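ホーム > 活動報告 > 助成先からの便り > ロボット・自動化

カテゴリー：学生プロジェクト／中間報告

スタンデン教育基金　助成担当の皆さま

グクンブリッジ高専ロボット部「パレデス計画」中間報告

2024年4月27日
顧問　マエル・マクドナルド（Maëlle MacDonald）

いつも温かく見守ってくださり、本当にありがとうございます。前回のお便りを差し上げたのがまだ雪の残るころで、あのときは「春には動いているところをお見せできるはずです」などと威勢のよいことを書いてしまい、投函したあとで少々心配になったのですが、おかげさまで動いております。動きすぎて困った日もありましたけれど、その話はのちほど書かせてください。基金からいただいた書式には「簡潔に」とあって、毎回この一語を眺めてから書き始めるのですが、部員たちのことを書きだすとどうしても長くなります。お急ぎの方は「試行の結果」と「お金のこと」の項だけでも目を通していただければ、報告としての用は足りるかと思います。

■ 計画のあらまし

ご担当の方が春に替わられたと伺いましたので、おさらいを少しだけ。パレデス計画は、食卓まわりの小さな手仕事をロボットアームにさせてみよう、という部の共同研究です。器の中身をかき混ぜる、すくう、別の器へ移す、道具を元の場所に戻す。人間なら寝ぼけていてもできる動作ばかりで、申請書を書いたときは私も「まずは易しいところから」というつもりでおりました。この見通しの甘さについては、部員から今でもときどきからかわれます。

パレデスという名前は、最初に企画を出した学年が地図帳を開いて響きの気に入ったところから取ったもので、深い意味はないそうです。申請のときに由来を尋ねられて返答に困りましたので、この場を借りて正式にお答えしておきます。

秋にはスティスポート学生ロボット競技会の「台所部門」に出場する予定です。競技の課題はこちらの研究内容とほぼ重なっていて、制限時間は30分、その間に、かき混ぜ、すくい取り、盛り分け、片付けまでを続けて行います。途中で人が手を出すと減点になりますが、器の初期位置は競技者が決めてよいことになりました。この最後の一点が三月の規則改訂で入ったおかげで、うちの部はずいぶん助かっています。

■ 三月からの進み具合

前回の報告では、アームが器の縁にさじをぶつけて止まってしまう、というところまで書いたと思います。器に当たるとアームが安全のために止まる、これ自体は正しい動きなのですが、止まるたびに最初の姿勢に戻してやり直すので、一回の練習が終わるころには外が暗くなっているという有様でした。

原因を探すのにずいぶんかかりました。手先の位置がずれているのだと言う部員と、さじの持ち方が毎回違うのだと言う部員とに意見が分かれて、しばらく部室の空気がよくなかったほどです。結局、両方でした。グリッパーに柄をくわえさせるとき、指の奥まで差し込むか、浅くつまむかで、先端の位置が変わってしまう。そこへ座標の合わせ方の甘さも重なって、いい日と悪い日の差が激しくなっていたのです。今は柄のどこをつかむかを決めて、つかんだあとに一度さじの先を基準点へ合わせてから作業に入るようにしています。手順がひとつ増えて時間は食いますが、器の縁にぶつかる音を聞くことがめっきり減りました。

もうひとつ、すくう角度のことも書いておきます。はじめ部員たちは、さじを真上から下ろして、底に着いたら寝かせて持ち上げる、という手順でプログラムを書いていました。図に描くとまことにきれいです。ところが浅い器でこれをやると、寝かせる途中で柄が縁に乗り上げてしまいます。そこで、はじめから斜めに構えて入れ、器の内側の丸みに沿わせて引き上げる動きに変えました。考えついたのは新しく入った部員で、朝ごはんを食べながら自分の手を見ていて気づいたのだそうです。こういう話を聞くと、顧問をしていてよかったと心から思います。
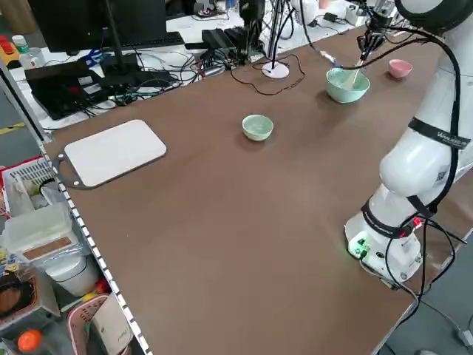 部員の顔ぶれと役割も、年度替わりで動きました。卒業した学年が抜けた穴は正直なところ大きく、とくに配線と電源まわりは、ほとんど一人の先輩の頭の中に入っていたようなものでした。引き継ぎの帳面は残してくれたのですが、読んでみると「例のところを先に入れる」「ここはいつもの順で」といった書き方が多く、その「例の」が何なのかを突き止めるのに連休前の放課後をかなり使ってしまいました。卒業生に電話をかけて聞いたところ、本人も忘れていたというおまけまでつきました。

この経験から、帳面の書き方を改めております。何を、どの順に、どこに差すかを、その作業をしたことのない部員が読み上げ、別の部員がそのとおりに手を動かす。詰まったところは書き直す。地味な作業で、はじめは皆いやがっておりましたが、やってみると読み上げ役がなかなか楽しいらしく、今では役の取り合いになっています。先日などは、私がお茶をいれる手順まで同じ書式で帳面に書き加えられておりました。

班は、動きを作る班と、台と道具の班、それから記録の班に分けました。記録の班は今年からの新設です。前年度までは、うまくいった回だけがなんとなく記憶に残って、失敗した回のことは「たしか何かにぶつかった」くらいしか分からないという状態で、これでは報告書も書けませんし、何より同じ失敗を何度もしてしまいます。今は一回ごとに、開始の配置、使った器と道具、どこで止まったか、誰が見ていたかを一枚の用紙に書き、週の終わりに全員で読み返しています。

読み返しの会は、最初のうちはお通夜のようでした。失敗の用紙ばかりが積まれて、書いた本人がうなだれているのですから無理もありません。ところが何週か続けるうちに、失敗に名前がつくようになりました。さじを持ったまま次の命令を待ちつづけるのが「お客さま待ち」、器ごと引きずってしまうのが「引っ越し」、かき混ぜる輪がだんだんずれていって器の外へ出てしまうのが「お散歩」。名前がつくと不思議に話しやすくなるもので、「今日はお散歩が多かったから中心の取り方を見直そう」というふうに、さっさと相談が始まります。お手元に届く別紙の表にもこの呼び名がそのまま使われておりますので、どうぞ驚かれませんように。

■ 試行の結果

前回の報告のあとから今月までに、記録用紙に残した試行は220回です。このうち、かき混ぜから片付けまで一度も人の手を借りずに終えたものが82回ありました。申請書で掲げた目標は半分を超えることでしたから、まだ届いておりません。ここは隠さずにお伝えしておきたいところです。

ただ、失敗の中身は変わってきました。はじめのころは開始してすぐに止まるものが大半で、後半の工程はほとんど試せていないようなものでした。今は、かき混ぜとすくい取りまではたいてい進み、盛り分けの途中か、道具を戻すところで止まります。止まる場所が後ろへ後ろへと移っているわけで、記録班の部員はこれを坂道のような図に描いて部室の壁に貼っております。

止まった理由でいちばん多かったのは「引っ越し」でした。とろみのあるものを混ぜていると、思いのほか力がかかって、軽い器は台の上をすべります。器の底に滑り止めを敷く案がすぐに出ましたが、競技会の規則では器に手を加えてよいかどうかがはっきりせず、ただいまスティスポートの事務局に問い合わせているところです。返事を待つあいだは、混ぜる速さを落とし、輪の大きさを器に合わせて小さくとることでしのいでいます。速さを落とせば当然時間がかかりますから、制限時間の中に収まるのかどうか、動きを作る班は毎日のようにそろばんをはじいております。

それから、冒頭でちらりと触れました「動きすぎて困った日」のことです。速さの設定を書き換えた部員が、小数点の位置をひとつ間違えまして、かき混ぜの動作がそれは勢いよく始まりました。見張りの部員がすぐに非常停止を押しましたので、けがもなく、機材も無事です。台の上はたいへんなことになりましたが。押した部員は入部したばかりで、あとで「押していいのか迷いませんでした」と申しておりました。安全講習で、迷ったら押す、押したことで叱られることは絶対にない、と繰り返し言い聞かせてきたのが身についていたのだと、これには胸をなでおろしました。その日のうちに、速さの値には上限を設けて、超えたら動かないように直してあります。

■ 二台での作業

秋の競技会に向けて今いちばん力を入れているのが、2台のアームの使い分けです。申請の段階では一台で全部をこなす計画でしたが、道具を持ち替える時間がどうしても惜しく、冬の中間相談のときに計画の変更をお認めいただきました。あのときはたいへん親身に話を聞いてくださり、部員一同感謝しております。

片方が混ぜているあいだに、もう片方が次の器の用意をする。言葉にすればそれだけのことなのですが、同じ台の上で腕が交差するかもしれないとなると話がまるで違ってきます。お互いがどこにいるかを知らせ合う仕組みがまだ頼りないので、当面は台を区切って、一方が動いている領分にはもう一方が入らない、という約束で進めています。部員たちはこれを「陣地」と呼んで、台の見取り図に色鉛筆で塗り分けました。ときどき陣地の境目をめぐって真剣な口論になりますが、アーム同士がぶつかるよりはよほどよいと思って、私は黙って聞いております。 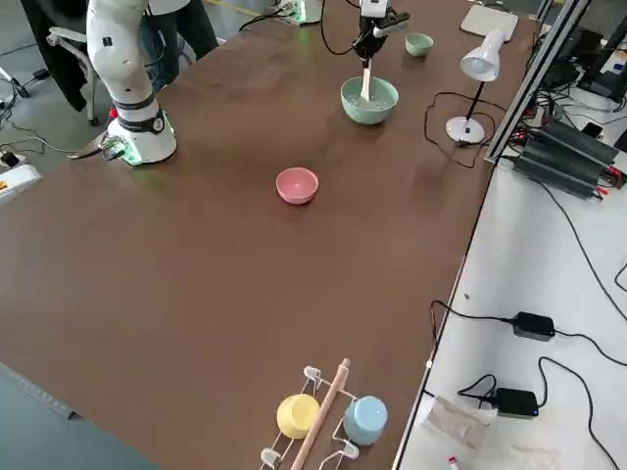 台の上の配置については、春になってから考え方をだいぶ改めました。前は、使うものを全部近くに寄せておけば腕の移動が短くて速いだろうと考えて、器をきゅうきゅうに並べていたのです。すると、つかみに行く途中で隣の器に触れてしまい、そこからずるずると崩れていきます。今は、混ぜる器のまわりに道具の通る分だけ余裕を見て、空の器は思いきって離して置くようにしています。写真のときもそうで、薄緑の器に棒を入れて混ぜているところから離して、桃色の空の器をぽつんと台の広いところに置いてあります。写真だけご覧になるとずいぶん寂しげな置き方ですが、周りが空いていればどの向きからでもつかみに行けるので、動きを作る班はこの置き方をたいへん気に入っております。手前の白い水切りには、黄色と水色のカップが伏せて掛かっています。こちらは片付けの工程の練習のために考えた道具立てで、カップを伏せて掛けるという動作がまた一筋縄ではいかず、次の報告ではきっとこの話を長々と書くことになるでしょう。

混ぜる道具も、さじと棒の両方を試しています。棒のほうは向きを気にせずに持てるので、かき混ぜだけなら扱いやすいというのが部員たちの感想です。ただ、棒ではすくえませんから、次の工程へ移るには持ち替えるか、もう一台に任せるかしなければなりません。さじで混ぜてそのまますくえば持ち替えは要らないけれど、混ぜているうちにさじの向きが少しずつ回ってしまう。どちらを取るかで班の中の意見がまだまとまっておらず、五月いっぱいは両方のやり方で記録をとりつづけることにしました。数がそろったところで皆で決めるそうです。私にも好みはありますが、言わないでおります。

明かりの当て方も、思いがけず研究の種になりました。部屋の天井灯だけですと、夕方に日が傾いたとき、器の縁の見つかり方が昼間と変わってしまいます。器の内側はつやがあるものですから、光の入り方によって、縁ではないところを縁と取り違えるのです。台に置いた電気スタンドの向きをあれこれ変えて、取り違えの少ない当て方を探しているところで、これは一年の部員が自分から手を挙げて引き受けてくれました。窓の外が晴れか曇りかまで用紙に書いてあって、読んでいるとちょっとした日記のようです。

■ 部員たちのこと

数字には出ないことも少し書かせてください。

今年度は、機械いじりにはまるで縁がなかったという新入部員が何人も入ってくれました。四月の見学会で、アームが器からひとさじすくって隣の器に移すところを見せましたら、ちょうどうまくいった回に当たりまして、見学の生徒たちから拍手が起こりました。その次の回は見事に「お客さま待ち」になったのですが、さじを掲げたままじっとしているアームに向かって、誰かが「どうぞ」と声をかけて、むしろそちらのほうが大受けでした。入部の動機に「どうぞと言いたかったから」と書いてきた生徒までいて、何がきっかけになるか分からないものです。

料理の好きな部員が入ってくれたことも、計画にとってはたいへんな収穫でした。とろみのあるものを混ぜるときは、真ん中をぐるぐる回すばかりでなく、ときどき底をこするように動かし、縁に残ったものを中へ戻す。台所に立つ人なら当たり前のことを、私たちは誰も命令に書いていなかったのです。さっそく混ぜ方に「底をひとなで」という動作を加えたところ、混ざり具合のむらがずいぶん減りました。その部員は、プログラムはまだ読めないけれど混ぜ方なら教えられると言って、今ではアームの横に立って、先生のように注文をつけております。

反対に、アームから教わったと話す部員もいます。機械に持たせてみてはじめて、自分がさじを握るときに指先でどれだけ細かく加減しているかに気づいた、というのです。その部員のおばあさまは手の力が弱くなって食事の支度に苦労しておられるそうで、いつか家の台所でも使えるものにしたいと、発表会の原稿に書いていました。まだまだ先の長い話ですし、私どものアームを今すぐご家庭に持ち込めるわけもありませんが、その気持ちは大切に育ててやりたいと思っております。

地域の小学校へ出向いての出前教室は、残念ながら予定どおりには進みませんでした。アームを運ぶ手立てがつかず、三月に組んでいた訪問は取りやめにして、かわりに小学生のほうに部室へ来てもらう形で組み直しています。台のそばに立ってよい線を床にはっきり示しておくこと、動かしているときは必ず部員が停止ボタンのそばに付くこと、この辺りの段取りは学校側とも話がついております。日取りが決まりましたらお知らせしますので、ご都合が合えばぜひご覧にいらしてください。部員たちは基金の方がお見えになると聞くと、緊張して部屋を掃除いたします。たいへんありがたいことです。

■ お金のこと

支出の明細は別紙の表にまとめました。大きな動きとしては、グリッパーの指先の交換部品と、電源まわりの配線材、それに器や道具などの消耗品です。器は落としても割れにくいものを選び、同じ形を色違いでそろえました。色を変えたのは、口頭で「あっちの器」「どっちの器」とやっているうちに話がこじれるのを防ぐためで、地味ながら今期いちばん効き目のあった買い物ではないかと思います。

出前教室の運搬費として計上していた分が、先に書きました事情で使われずに残っております。こちらを、照明器具と、台に固定するための金具の費用に振り替えさせていただけないでしょうか。金額の範囲は変わりませんし、増額のお願いでもありません。変更届の用紙を同封しましたので、お目通しのうえ、ご承認いただけるかどうかお返事をいただければ幸いです。もし運搬費は運搬費としてお返しするのが筋ということでしたら、もちろんそのようにいたします。

それから、前回ご指摘いただいた領収書の宛名の件は、すべて学校名に直してもらいました。一枚だけ、お店が移転していてまだ書き直しが届いておりません。届きしだい追ってお送りします。

■ これからの予定

五月は、先に書きましたとおり、さじと棒の両方で記録をとりながら、片付けの工程を通しで練習します。定期試験の前は部活動が休みになりますので、その間に私のほうで機材の点検を済ませておくつもりです。点検の手順ももちろん例の帳面に書いてあり、今度は私が読み上げられる側になるのだと、部員たちは手ぐすね引いて待っているようです。

六月に入りましたら、競技会と同じ時間割で通し稽古を始めます。器の位置は台の印に合わせて置き、開始の合図のあとは見張り役のほかは台から離れて見守る、という本番どおりの形です。最初のうちはきっと見ていられないような出来でしょうけれど、その記録も包み隠さずお送りします。陣地の区切りをいつ取り払って、腕同士が譲り合って動けるようにするかは、稽古の様子を見てから決めます。秋の本番までに間に合わなければ、区切ったままで出場するという話も部員の間では出ています。

夏の報告書には、短い動画も添えられるように準備しております。編集を引き受けた部員が音楽にたいそう凝っておりまして、先日聞かせてもらった候補はどれもかき混ぜる動作には勇ましすぎるように思いましたが、楽しそうでしたので、もう少し様子を見ることにいたします。

振替の件のお返事は、学校の事務室あてでも、部の連絡先あてでもかまいません。お電話の場合は、放課後ですと部室におりますが、アームが動いている最中は出られないことがございます。そのときは折り返しお電話いたしますので、お名前だけ残しておいてくださいませ。

グクンブリッジ高専ロボット部
顧問　マエル・マクドナルド
部員一同

同封：試行記録の一覧表、支出明細、変更届

助成先からの便りをメールでお届けしています。ニュースレターの配信をご希望の方は、メールアドレスをご登録ください。配信はいつでも停止できます。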